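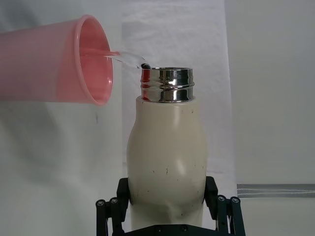 Why does water sometimes run down the outside of a cup when you pour it?
Water clings to the surfaces it touches. When it leaves a rim slowly, it can follow the curve of the rim and dribble down the side, while a faster pour has enough speed to leave the lip in a clean stream.

Chapter 2
Pouring, Filling, and the Shape of Things

Most of us have been pouring water since we were small enough to need both hands for it, and by now we hardly think about the job at all (except, perhaps, when we miss and have to go looking for a towel!). In this chapter we are going to slow down and think about it quite a lot. You will meet three ideas along the way, surface tension, flow, and volume, and we hope you will try every one of them out at your own kitchen sink before you turn the page.

Let's begin with the container being filled. A narrow neck keeps a drink from sloshing out while you walk, but it also gives you a small target. The wider body underneath is where most of the water goes, so the level rises slowly at first and then, once it reaches the neck, it climbs in a great hurry. Have you ever overfilled a bottle right at the end? Now you know why.
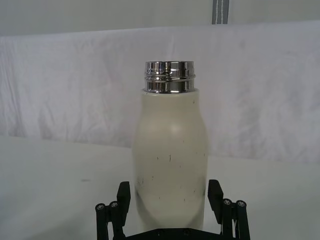

Figure 2.1 An insulated bottle with a threaded metal neck, narrower than its body.

For the first activity you will need a cup, a bottle, a measuring jug, and a tray to catch the spills. Suppose your bottle holds 700 milliliters when filled to the brim. Pour in 100 milliliters at a time, and after each pour measure the height of the water with a ruler or a clean stick. Write your numbers in the table on page 26, and keep them somewhere safe, for we will come back to them when we draw our graphs.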